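Cell 2 stoppage: what happened and what changes

The PC rebuild cell at Pivora was stopped for two shifts this month after the arm came down harder than it should have on a memory module. Some of you have heard versions of this that involve fire. There was no fire. One module was scrapped and one fixture tray went back to the shop. No one was hurt.

For those outside the Skekico project, the cell takes parts from a tray and fits them into a desktop computer, or takes them out and puts them back on the tray. Drive, processor and memory each have their own place. The tray has to be where the program thinks it is, and on the day of the fault it wasn't.
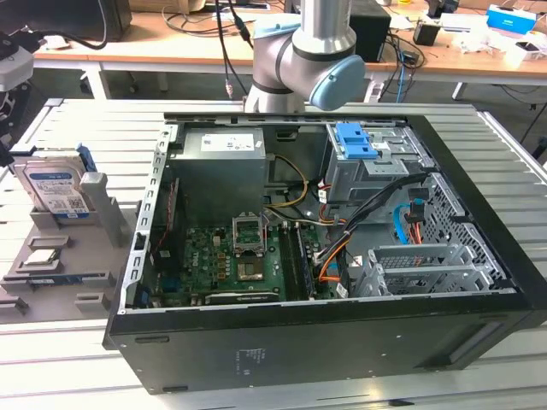

The open tower on the slatted table, parts tray to the left.

Tanvir Howlader was running the afternoon shift. He had swapped the tray for a reprinted one during the break and the first cycles went through with no trouble. On cycle 927 the fingers closed on the end of the memory module instead of the middle, lifted it crooked, and then pushed it back down against the edge of its own slot. The force limit is supposed to trip at that point. It did trip, but late, and the module was already bent. Tanvir hit the stop button and called Meenakshi Tripathi, who locked out the cell and pulled the logs.

Meenakshi and Csaba Oláh went through the logs the next morning and found two separate causes.

The first was the tray. It sits on the slotted platform and is held by clamps from underneath. One clamp had not been tightened after the swap, and the tray crept a little with every pick until the grip was off by more than the fingers could forgive. The swap is not on the shift checklist, so Tanvir had nothing to sign and no prompt to check it. That is a gap in our paperwork and is being treated as one.

The second was the force limit. It had been raised in October for a batch of stiff drive rails and was meant to be set back when the batch was done. It never was. The change was written in the Yatsenko log and not in the cell file, and the person starting a shift only reads the cell file. 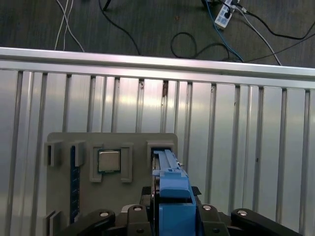
Csaba has also asked for a look at the finger tips. The pads wear on one side, and a worn pad lets a thin part turn in the grip. He does not think wear caused this fault -- the marks on the module don't match it -- but the pads were past 330 hours and nobody had a number for when to change them. We have one now. Pads come off at 330 hours and go in the bin, even if they look fine.

The following is in force from Sun 30 June:

Any tray swap gets a clamp check and a slow dry run over every pick position before parts are loaded. Initial the sheet.

Force limits return to default at the end of each batch. Changes go in the cell file. A note in the log alone does not count.

After any force trip, the cell stays locked out until Meenakshi or Csaba releases it. Please do not clear the trip and try again to see if it repeats.

Do not reach in to straighten a part while the arm is enabled, even at slow speed. This did not happen here, but Vikas Tiwari has seen it done on both shifts and would like it to stop.

Brijesh Dixit is checking the other cells for leftover force settings and should finish the Pillivberg line next. If you remember raising a limit and can't remember lowering it, tell him. He is not collecting names.

The replacement tray is in and the cell is back on normal hours. Questions about the checklist go to Meenakshi.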